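The Bikurcombe job

I got my first proper left-hand seat out of Bikurcombe, which if you've never been is one runway, one windsock and a café that does a decent bacon roll if you're in before nine. The firm was called Bradari, and we had two elderly helicopters on hire to anyone who'd pay: pipeline people, film people, and once a man who wanted to look at his own roof.

Viorica Anghel ran the flying side. She'd done 13 years over the North Sea and she talked to new pilots the way you'd talk to a dog you quite liked. "Slow hands," she'd say. "Slower. Are you stirring soup?" I was always stirring soup.

Anyway, in November we had the Ranjbar contract, which meant lifting kit up to a mast on the moor in slings, up to 100 kilos at a time, and putting it down on a pad not much bigger than my mum's kitchen. Arif Saha was on the ground doing the hooking up. He had a lovely calm voice on the radio, Arif, you'd have bought a car off him.

The night before, I couldn't sleep, so I went down and sat in the crew room with the kettle on and went through it all with my eyes shut. Approach, slow it down, stop, hold. Pick something on the ground that doesn't move and keep looking at it. Viorica's big thing was the spot. Find your spot, she said, and everything else sorts itself out round it.
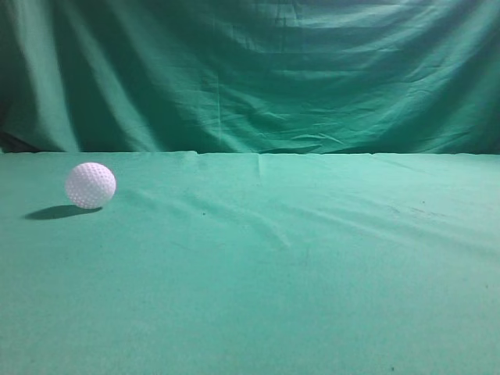
One small thing to keep your eye on.

Morning came up clear with a bit of a breeze, and I took the first load up feeling rather pleased with myself. It was a battery box made by Pulside, ugly great thing, and it hung there as good as gold until I came over the lip of the moor and the wind got under it. Then it started to swing. Only a bit! But you feel it through the seat, a sort of tug and then a tug back, and of course I went after it, left, right, left, and made it worse.

"You're stirring," said Viorica in my ear. She was beside me with her arms folded and she didn't so much as twitch towards the controls, which I've thought about a lot over the years.

So I stopped chasing it. I found a pale stone next to the pad and looked at that, and let the box do what it liked. It swung. It swung a bit less. Arif came on, calm as you please, "Five metres. Three. Two. Bit forward, lovely. Down. Down. It's on."

I pressed the release and the aircraft gave that little hop they do when the weight comes off, and I think I laughed, or made some sort of noise anyway.

"Right," said Viorica, looking at her list. "Next one's heavier."

We did the rest by teatime. On the way home she let me have the radio and then fell asleep, or pretended to, with her chin on her collar, and I flew us back down the valley with the heater roaring and my shirt stuck to me, looking for the windsock.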